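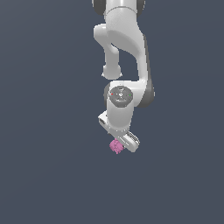
Open day demo was mostly a simulation. Is that normal, and should I believe any of it?

Posted by Ritu Bhatia, 29 May 2023

I went to the open day at Havlow last week. They do packing automation and they had invited small food businesses from the area to come and see their picking arm. I run a snack and candy packing room with one line and I have been thinking about an arm for the odd-shaped pieces that the chute keeps jamming on. I took the morning off for it and drove 54 miles each way.

What we got was a talk, then a big screen. On the screen was a computer version of a white arm with a gripper, holding a lumpy pink thing against a plain blue-gray background. No table, no bin, no conveyor. The presenter said the software is called Dolteta and that it had picked the pink shape correctly 57 times in a row. I asked what the pink shape was supposed to be and he said "an irregular object." I asked what it weighed and he said it could weigh whatever they wanted. People laughed. I did not think it was much of an answer.

There was a real arm in the next room but it was behind a rope and switched off. They said it was waiting on a part and that we could all come back in July.

They want a deposit to hold a place on the July install list. Is it normal to show customers a simulation and then ask for money? And does a simulated pick tell me anything about whether the thing will pick up my product? My pieces are sticky in summer and they break if you squeeze them.

Plemix
It's normal. Everybody does it now, so I wouldn't walk away over that alone. I spent six years putting in arms for a packaging company and we planned every job on the screen first.

What it does tell you is whether the arm can get to a position without running into itself, which way the wrist has to turn, and whether the hand can come at the object from a sensible angle. That part is usually pretty reliable if they have modeled your actual room. From what you describe they had modeled nothing at all. An arm in empty space has nothing to hit. Your line has guards, a hopper, a light fixture and somebody's elbow.

What it does not tell you much about is grip. Sticky is hard to simulate. Breakable is hard to simulate. In a lot of these programs, once the fingers close near the object the software just sets it as attached and it goes wherever the hand goes. I can't tell you if Dolteta works that way, I never used it. Ask them straight out: is the object held by friction and contact, or is it attached? If the person doesn't know, ask for the person who does.

The 57 in a row means very little unless they say what changed between tries. Same shape, same spot, same angle every time is one pick played 57 times. Ask to see the misses too. If they say there were none I would worry more.

Before you pay anything:
- Mail them a box of your real product, including ugly pieces and some from a hot day.
- Ask for an uncut video of the real arm picking from that box, with a clock in view.
- Get it in writing how many picks out of 40 have to come out unbroken for you to accept it.
- Get it in writing that the deposit comes back if they miss that number.

I would not put money down on a machine I had only seen switched off.

Nông
Same thing happened to us with a different company, the demo was great and the real one dropped stuff. We got rid of it. Just fix your chute. Ours was jamming because of the angle and my brother in law bent it a little and that was that. Robots are for big places

Ritu Bhatia
Thank you Plemix. I called and asked about friction or attached and the salesman said he would find out. That was three days ago. He did call back, but it was to tell me there are only a few places left for July. I am mailing the box anyway and not the deposit.

Nông, we have tried bending the chute. Twice. What angle is yours?

Nông
37 degrees I think, I will ask him

Contact us | Community rules | © 2023 | Back to top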